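### 3.2 Collecting the Folding Demonstrations

By the second half of the term the students at Ikcombe had settled on laundry as their task, and we were happy to let them, even though cloth is about as unforgiving a material as a beginning class could pick. A T-shirt never lands the same way twice, and a policy that has only ever seen tidy shirts will do very poorly with a rumpled one. Bronwyn Hapeta, who taught the course, had hoped they might start with stacking cups (and said so more than once!), but the class voted for shirts, and shirts it was.

There were 32 students, working in 15 small groups. Each group recorded its demonstrations with a pair of hand-held grippers, one in each hand, and passed the pair along to the next group at the end of the session. Over the whole of November they gathered 3,576 demonstrations, and we kept nearly everything, clumsy ones included, as we wanted the students to argue among themselves over what counted as a good example. Those arguments were, in our view, some of the best teaching hours of the whole project, and we return to them in Section 5.

We asked the students to treat each fold as a short run of stages: pick up, spread, lay down, fold over. The spreading stage (Figure 3) took the longest to learn. Both jaws have to hold the cloth near its edge while the hands move apart, and it is very tempting to pull too hard.

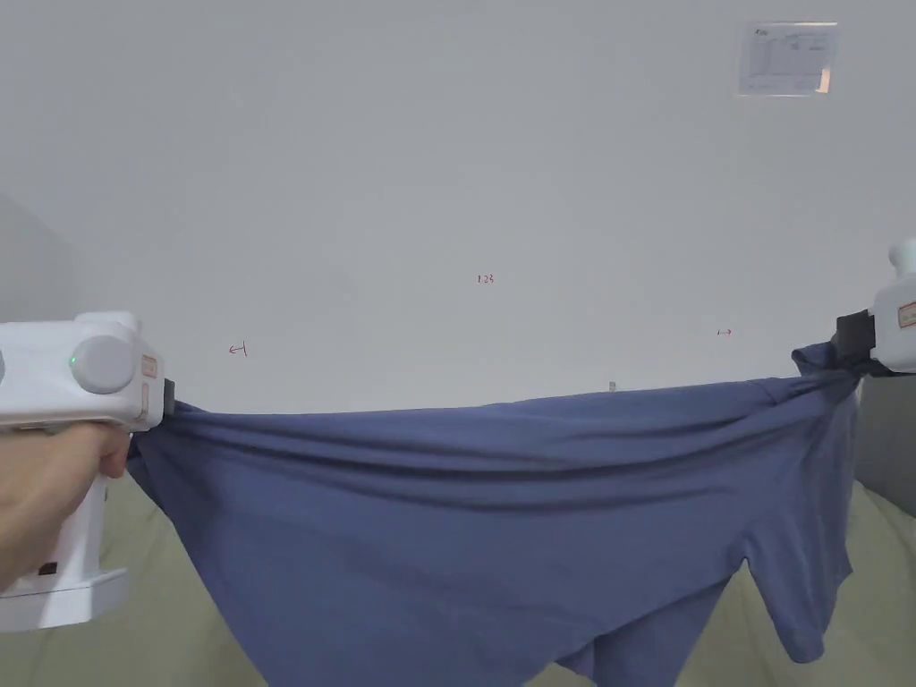

**Figure 3.** Spreading a blue-gray T-shirt between two hand-held grippers.

Why did the class record with hand-held grippers before using the robot arms?

A beginner can pick one up and record a usable demonstration within the first session, while driving the arms well took our students several weeks of practice, and the class only had the arms for part of the term.

Once a group had finished recording, its members went through their own files and labeled the start and end of every stage by hand. It was slow work, and we heard a good deal of friendly grumbling about it, but the labels turned out much more even than the ones we had made ourselves in the pilot at Elalport. Where two members of a group could not agree on a boundary, we asked them to write down both answers along with a sentence or two on what each of them had been looking for, and these notes were kept with the labels.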